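Wirirside 社区通讯｜活动室与桌布

活动室的桌布问题，从一月起陆续有人提过。原来那批素色桌布洗了多次，边角起毛，有几块已经盖不住桌面。上个月我们把柜子里的布全部拿出来过了一遍，能用的留下，不能用的剪成抹布，交给厨房。现在柜子里共有23块，尺寸不一，按长桌、方桌和小桌分三格放好，格子外面贴了标签。

这次整理由 Shalini Dhillon 负责。她以前在 Tollis 布店做过裁剪，对面料比较熟。她的建议是，公用的桌布不必追求成套，先看好不好洗，再看铺上去稳不稳。太滑的布，孩子一拉就整块下来；太厚的布，晾一天还是潮的，雨季尤其麻烦。留下来的多数是中等厚度的布，洗衣机普通程序就能洗，不需要熨烫，抖开晾平即可。

新补的几块是从 Ralluver 买的，一共花了136元，从活动室的日常经费里出，收据夹在门口的登记本里，想看的可以自己翻。另外 Mazurek 一家搬走之前送来两块旧布，一块米色，一块深绿，都洗过了，放在小桌那一格。米色那块有一处补过的洞，在角上，铺的时候转到里侧就看不出来。

关于花色，大家的意见不太一样。有人喜欢素色，说吃饭的时候看着清爽；也有人觉得素色太容易显脏，一杯茶洒上去就得换。我们不打算统一，素的花的都留着，用的人自己挑。手工组做小零件时，最好选素色的，珠子、别针掉在上面容易找。下棋、喝茶、聊天用哪块都可以。 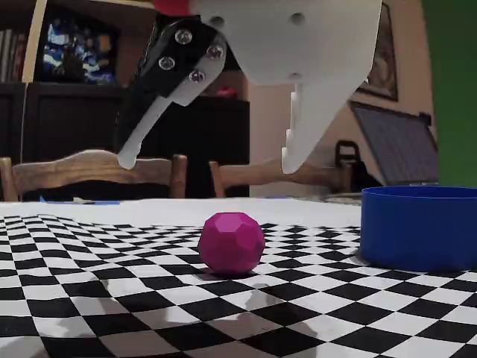 格子布是问得最多的一种，几乎每次活动都有人先去拿它。格子的好处是铺的时候容易对齐，顺着桌边看一条线，歪了马上就知道。黑白格对比强，但皱褶照样会显出来，桌上这块表面就不太平，靠近镜头的一侧有几道折痕，带着浅灰的影子，铺好以后用手掌从中间往两边抹几下会好一些。它也没有铺满整张桌子，后面还露着一条白色的桌面。这样用没有关系，做手工或者摆小东西，占前面这一片就够了。若是聚餐，请换长桌那一格里的大布，把桌面全部盖住，免得汤水直接滴到桌上。

有几位问过能不能用胶带固定桌布。可以，但请用容易撕的那种，贴在桌沿，不要贴在布的正面。活动结束后把胶带撕干净，留久了会有胶印，夏天更难清理。去年有一张方桌的边上留了一圈黑印，用肥皂水擦了好几遍才淡下去，仔细看还在。柜子最下层有一盒桌布夹，共17个，适合桌沿薄的小桌，长桌的边太厚，夹不住，不要硬撑，已经撑断过几个。

清洗的办法还是老样子。用过的布抖掉碎屑，放进水池旁边的蓝筐，不要叠，也不要和抹布混在一起。沾了油的请先在水池里用洗洁精搓一下再放进去，直接进洗衣机，油渍会留在布上，以后很难洗掉。沾了颜料的请单独装袋，写上是什么颜料，水彩和丙烯的处理方法不同。洗好的布由当周值日的小组收回柜子，叠成三折再对折，标签朝外。叠法画了一张图，贴在柜门里面。

深色的布第一次洗可能掉色，请和浅色的分开。深绿那块已经洗过两遍，水还是有一点绿，暂时单独洗。黑白格的布用冷水，不要泡过夜，时间长了白格容易发灰。如果已经发灰，不必漂白，照常用就行。

借出的规矩也说一下。居民在家办生日会或者请客，可以借桌布，每次最多四块，在登记本上写下日期、块数和门牌号，用完洗净还回。拿回来时发现有破损，照实写上就好，不需要赔，我们会看能不能补。上一次清点时登记本上还有31条借用记录没有勾掉，其中大部分已经归还，只是忘了打勾，请借过的人有空时去看一眼自己那一行。

缝补的工具放在手工组的抽屉里，针线、布剪和几块零布都有。会缝的人看到开线的地方，顺手缝两针最好；不会缝的，把布放到柜顶的纸盒里，Shalini 每隔一段时间会来收。零布如果还有人要捐，请只捐棉布或者棉混纺的，洗干净，裁掉扣子和拉链。窗帘和床单都可以，毛毯不收，柜子里放不下。

方桌那一格目前还缺两块，合适的尺寸是每边比桌面多出一掌左右。家里有闲置的，可以直接带到活动室，放在登记本旁边，附一张纸条写明尺寸。

2021年5月

联系我们：请到 Wirirside 活动室门口登记台留言｜© Wirirside 社区通讯 版权所有｜返回顶部

本网站使用 Cookie 以改善浏览体验。继续浏览即表示您同意我们使用 Cookie。［接受］［了解更多］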